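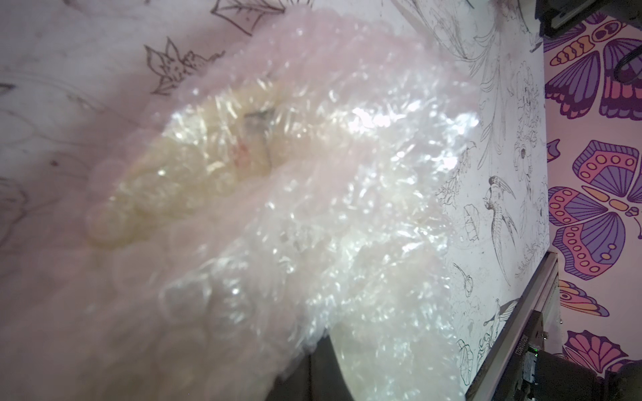 Quiénes somos

Plendora es una asociación sin ánimo de lucro dedicada a la recepción, clasificación y redistribución de material escolar y menaje básico donado. No atendemos solicitudes individuales: toda entrega se canaliza a través de entidades sociales y centros educativos adheridos mediante convenio.

La asociación se constituyó el 17 de julio de 2019 por iniciativa de Sharada Iyengar y Raghavendra Warrier, procedentes ambos de la gestión de almacenes. En la actualidad opera desde 2 naves, denominadas internamente Brirnow y Cordeiro. En la primera se realizan la recepción y el control de entrada; en la segunda, el almacenamiento y la preparación de pedidos.

Ámbito de actuación

Prestamos servicio a 11 municipios. En ellos mantenemos convenio con más de 100 entidades receptoras, entre colegios, comedores sociales, pisos de acogida y servicios de atención a la infancia. La incorporación de nuevas entidades se resuelve una vez al año, en julio, previa presentación de estatutos, memoria de actividad y certificado de hallarse al corriente de las obligaciones tributarias.

Procedimiento de donación

Las donaciones de empresas requieren aviso previo y relación de artículos por referencia y cantidad. Las de particulares se admiten en el mostrador de Brirnow sin cita. En ambos casos se emite un justificante de entrega. El certificado fiscal se expide únicamente cuando el valor de los bienes puede acreditarse mediante factura.

No se aceptan productos alimentarios, medicamentos, sillas infantiles para automóvil, colchones ni aparatos eléctricos sin marcado CE. El material rechazado queda a disposición del donante durante 5 días hábiles; transcurrido ese plazo, se remite al gestor de residuos autorizado.

Trazabilidad

Cada lote recibe un código en el momento de su entrada y lo conserva hasta la firma del albarán por la entidad receptora. El registro se lleva en Zunden, aplicación desarrollada por la propia asociación, que permite consultar existencias, reservas y entregas pendientes. Las entidades adheridas disponen de acceso de lectura y pueden tramitar sus pedidos por esa vía.

Órganos y equipo

Presidencia: Sharada Iyengar
Secretaría y convenios: Raghavendra Warrier
Dirección de operaciones: Mwende Kashindye
Administración y certificados: Thenmozhi Gowda
Sistemas de información: Thenmozhi Kaimal

Los cargos de presidencia y secretaría no son remunerados. El resto del equipo está sujeto a contrato laboral.

Financiación

Los gastos corrientes se cubren con cuotas de socios, aportaciones de empresas y subvenciones públicas en régimen de concurrencia. Las donaciones dinerarias con destino específico se contabilizan por separado y no pueden aplicarse a gastos de estructura. Las cuentas anuales, una vez aprobadas por la asamblea, se publican en el apartado Transparencia de este sitio.

Contacto

Las consultas sobre convenios deben dirigirse a Secretaría; las relativas a certificados, a Administración, indicando el número de justificante.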